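About Stanano

Stanano is a furnished rental company. We look after 282 apartments and small houses in Valdebenito and the towns next to it, and we rent them by the month. Most of our tenants are in town for a work contract, a hospital placement or a school term. Some are between homes while a sale goes through.

We started with 2 apartments over a shop on Drorolier Street. The office is still in that building, on the ground floor, and the key desk is to the left as you come in.

Every home is rented with furniture, bedding, kitchen basics and internet. Heat and water are included in the monthly price. Electricity is included up to a set limit, which is written in your lease.

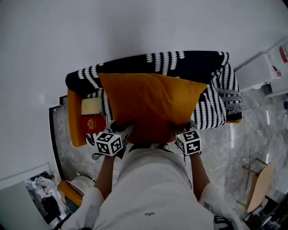 The shortest stay is 30 days. You can extend by the week after that, as long as the home has not been booked by someone else. Please ask early if you want to stay on past April, when the summer leases begin.

We own a little under half of the homes ourselves. The rest belong to private owners who have signed a management agreement with us. The rules, the deposit and the cleaning fee are the same for both.

In the past year we handled 1561 repair requests. Tenants send these through Stestivness, our online account page, where you can also pay rent and download receipts. For a leak or a lost key, call the office number instead. It is answered day and night.

Pets are allowed in ground-floor homes. Parking depends on the building and is listed with each address.

Page last updated 1 January 2021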